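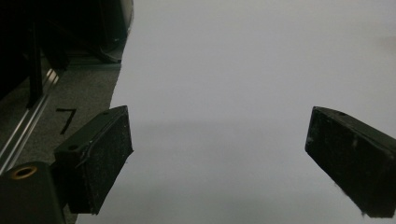 Does a demonstration collected with a hand-held gripper carry over to a robot arm? The evidence so far is thinner than the success rates suggest, and much of it comes from the same room in which the demonstrations were recorded.

4.2 Transfer between sites

We trained on 400 demonstrations from Rondisville and tested on 205 trials at Zalville. Phùng's earlier result on the Rodico arm was a success rate of 90 percent, but training and test shared one floor and one set of lights. Our rate at Zalville was about half that.

Figure 3. Wrist view with the fingers apart and nothing held. Dust and lint show on the dark finger surfaces.

We doubt that the gap is all due to lighting. The fingers take up a good part of every view, and a policy may learn their look – dust included – as a cue for the task. Cleaning the pads before 11 of the trials changed little, though that sample is too small to settle the point. The Lưu baseline was not rerun.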